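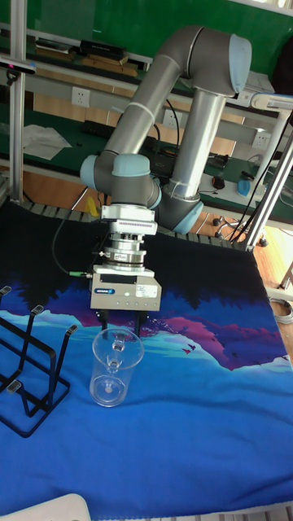 Progress report - Wondilico (feature, second installment)
To: Gandbridge Film Fund, production desk
From: the producer, Pathirana Pictures
18 Feb 2018

Short version first. Picture is nearly locked. Sound is behind. Money is OK except for one line, see below. We need an answer from you on the festival question before we book the mix.

Where we are with the cut

Fourth assembly came in at 143 minutes. Too long, everyone agreed, including the director, who took it better than we feared. Current cut is much tighter and plays better. The long ferry sequence is down to its two best conversations. The wedding stays whole. We tried it without the uncle's speech and the last act made no sense, so the speech is back in.

Two scenes dropped completely: the bus depot and the second phone call. Both were in the script you approved, so flagging it. The bus depot was a nice scene, well acted, just in the wrong movie. Will go on the disc if there is a disc.

The opening is still being argued over. Version A starts on the water, no dialog, titles over. Version B starts in the kitchen, mid fight. Director wants A. Editor wants B. I go back and forth. You'll get both on the next link, please watch A first.

Test screening

Held at the Plollano, the small house, evening show. 82 people, recruited by the theater from its mailing list, so an older crowd than we're after and more used to subtitles. Keep that in mind.

Cards came back better than expected. Most rated it good or very good. Main complaints:
- confused about which brother owns the boat (fair)
- too slow before the storm (that cut was slower than the current one)
- could not hear the dialog in the market (temp sound, known problem)
- wanted to know what happened to the dog

29 stayed for the talk afterward. Useful. Nearly all of them brought up the lead actress without being asked. Several thought the ending was sad, several thought it was happy, and they argued about it with each other, and the director was delighted. We're leaving the ending alone.

The boat problem we can fix with one line of dialog recorded over the back of somebody's head. Already written. The dog we are discussing.

Sound

This is the late one. The mixer we had penciled in took a series and the replacement can't start when we wanted. Also the market scenes are worse than we told you in the last report. Wind on nearly everything, and one of the radio mics was crackling for the whole second day. Needs re-recording for three actors. Two are easy. The third is on stage every night through the spring and can only give us mornings, so it will be done in pieces.

Composer has delivered sketches for the first two reels. Good. Sparse, a lot of accordian, less piano than the temp score, which is a relief as everybody was getting far too fond of the temp. Recording with a small group, seven players. The quote is inside budget.

Visual effects

Not much in this film, as you know. Storm sky, a few removals of modern signs on the harbor front, one boat that has to be further away than it was. Total is 30 shots, up a bit from the original plan. The extra ones are all sign removals, cheap. First storm tests looked like a different film, too blue and too heroic. Second round much closer. We asked for less lightning.

Money

Shoot came in slightly under. Edit slightly over, two additional weeks for the assistant. These more or less cancel out. The line that doesn't is music clearance. The song at the wedding is going to cost more than the allowance, publisher came back high and hasn't moved. Options:
- pay it out of contingency
- replace the song, meaning we also lose the shot of the bride singing along, which is the best shot in the picture
- ask the composer for something in the same tempo and cheat the lips

I want to pay it. Contingency covers it and still leaves us a cushion for the mix. Need your ok in writing as it is over the limit I can sign for.

Full cost report is attached seperately, please ignore the old totals on the second tab, they haven't been updated.

Festivals and release

One of the fall festivals has asked to see it unfinished. If we say yes they'll want a finished copy in August, and that means booking the mix now and paying the cancellation fee if they pass. If we wait we are aiming at the winter ones, calmer schedule, less attention. The director would like to go for it. So would I, but it's your money in the fee. Please say one way or the other by the end of next week.

Distributor has seen the cut and is still happy. They don't love the title. They said so about the last title too. Poster ideas due from them, nothing yet, chasing.

Needed from you
- ok on the song
- yes or no on the early festival
- notes on the cut, both openings, one set of notes if at all possible and not four
- second installment. Invoice went over with the last cost report, resending it with this.

Next report when picture is locked.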